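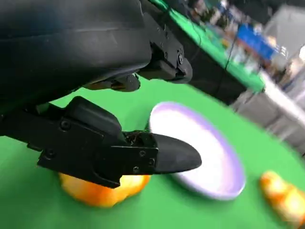

We run tray assembly at the Duditthorpe site, and since February one of the four benches has had an arm on it, supplied through Sondari. The trial task is moving items to a plate on a green surface, and the plate is white with a purple rim. My problem is staffing. The two people who used to pack at that bench now clear faults and reset items, and their piece rate was based on 900 trays a shift. What do other sites pay on, and who signs off the fault log?
Thulani Botha

Move them to an hourly grade before you touch anything else. We kept piece rate for the first 5 weeks and people stopped reporting faults, as every stop came out of their pay. Our log showed 2,433 stops once the rate was changed – most of them short, under a minute. The shift lead signs ours at handover. Resetting needs its own line in the job description, with training time against it.
Rantala

Agree with the above on hourly. Also check the fingertip clearance at the plate rim. In your photo the tip is almost touching it, and a rim contact on our cell counts as a stop, so somebody has to walk over. We service at 4,000 cycles and the operators do it themselves, which got them one grade up. Took a while to agree with the union.
Sturkora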